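Wostcombe WG-18 Wrist Camera and Gripper Kit

Product code: WG-18
Availability: in stock at Brasdale, ships across Australia
Page updated 2026-09-19

The WG-18 is a two-finger electric gripper with a small camera fixed at the wrist. It is sold as a bolt-on kit for benchtop arms in labs, repair shops and light assembly. The camera looks down past the fingers at the work, so the operator and the software share the same view during an approach.

The kit suits small parts that are awkward to pick up from above, such as clips, caps, holders and thin mouldings. Finger opening is adjustable in software up to 45 mm. The gripper weighs 900 g with the camera and bracket fitted.

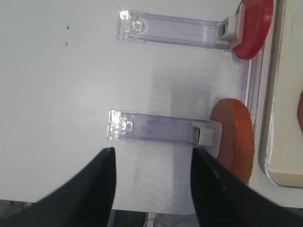

Clear plastic is hard for most vision systems. A transparent part takes on the colour of whatever is under it, and overhead lights leave bright spots that can be mistaken for edges. The WG-18 camera has manual exposure and white balance, and both can be saved per job. Where a clear part carries something opaque, we suggest training on that feature first. The white latches on these holders are a good choice, as they stand out against the red and orange discs much better than the tinted bodies do against a white bench. Grip points can then be set as an offset from the latch.

The fingers are black and narrow to a point at the tip. They stay in view at the bottom of the picture while the arm is working, and the software uses them as a fixed reference, so there is no separate calibration target to keep on the bench. Replacement fingers are sold in pairs.

What's in the box
Gripper body with fingers fitted
Wrist camera and bracket
Camera cable, 3000 mm
Mounting plate and screws
Hex key
Printed quick start guide

Fitting
Allow almost 45 minutes for a first installation. Mount the plate, bolt on the gripper, then run the camera cable along the arm with a loose loop at each joint. Cable clips are not included. Move the arm slowly through its full range before you power up the gripper.

Software
The kit works with Jadenura Bench, which is a free download for registered owners. Jobs saved in the earlier release need to be opened and saved again after the July update.

Warranty and service
18 months, parts and labour. Finger tips are a wear item and are not covered. Repairs are done at our Brasdale workshop. Contact Deepika Hegde for service bookings, or Venkatesh Naidu for trade accounts and loan units. Customers who bought through Unnithan should send warranty claims to us directly.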